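Home » Gaming » Plevach opens its on-chain farming game to 500 testers after long wait

Plevach, the slow-burn farming and trading game built by the small studio Civier, has opened its first public test to 500 players, and the early word from inside the valley is very good indeed.

The test went live in April 2024 and runs on Takurer, a low-fee network that has been courting game makers for the past year. Players plant, harvest, preserve and trade goods in a shared valley where every orchard and storehouse is recorded on-chain. It sounds like homework on paper. In play it feels much closer to the cozy farming games many of us grew up with, only with a busy market square full of real people haggling over plums.

"We wanted somebody who has never owned a token in their life to sit down and have a good evening," said Zdislava Kollár, who founded Civier with her brother Juraj Kollár. "If they notice the chain in the first hour, we've done something wrong."

New players get a plot, a shed and a handful of seeds, and a wallet is set up quietly in the background when they choose a name. There are no tokens to buy before starting, and no fees on everyday actions such as watering or moving goods between sheds. Civier covers those costs during the test, and Juraj Kollár said the studio plans to keep doing so for all basic actions after launch.

Where things get exciting is the pantry. Fresh produce spoils over the course of a season, so players have to sell fast, cook, or put food up in cans and jars that can be traded months later. Canned fruit has already become a kind of second currency in the valley, with peaches fetching the best prices and citrus close behind.
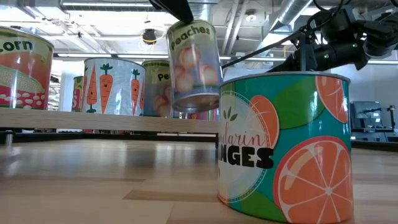 Peaches and mandarin oranges, two canned pantry standbys.

Matěj Jurčo, the lead designer, said the team had expected players to hoard timber and stone. They went for fruit instead, and within the first few days a group of testers had set up a cannery district by the river, complete with posted prices and a rota for the stoves. None of it was scripted. Jurčo has since moved the river crossing two tiles north so carts can get through (the old bridge was jammed with them day and night!).

The valley has 165 recipes at the moment, spread over 4 seasons, and a season lasts 5 real days. That pace suits people with jobs. You can log in over breakfast, check the shelves, post a couple of trades and be gone again before the coffee is cold, or you can lose a whole evening to the auction hall, as this writer did more than once while preparing this story.

Not everything works yet. The map is slow to load on older phones, and trades sometimes sit in a pending state long enough for the buyer to wander off. Tatiana Zeman, who runs player support at Civier, said a fix for the trade queue is being tested and should reach everyone in the next update. Testers have also asked for a better search in the market, where it is still far too easy to buy seedlings when you wanted the fruit.

Money for the project comes from Vandenberghe, a family-owned investment firm that has mostly backed board game publishers until now. The firm and the studio have not said how much was put in. Zdislava Kollár did say that no tokens were sold to investors ahead of players, and that land plots can't be bought in bulk. Each account is limited to a single plot until the full release — a rule that has gone down very well in the game's chat channels.

Chun-yin Fung, who manages game partnerships at Takurer, said the network has been watching the test closely. "Most of the traffic is people swapping jam," Fung said. "I love that. It's lots of small, ordinary trades, and that's the kind of activity we built this for."

Fung added that Takurer will bring forward a batch of changes meant to speed up small transfers, with Plevach as one of the first games to use them.

Progress made during the test will be wiped before the full release, though testers keep their chosen names and receive a scarecrow in their own colors. The studio is aiming to open the valley to everyone in October, on desktop first, with phones to follow once the map loading is sorted out.

All the places in the current round are taken. A waiting list is open on the Plevach site, and Zeman said invitations will go out in small groups as inactive accounts are cleared. New arrivals start in the spring season with a free bag of bean seeds.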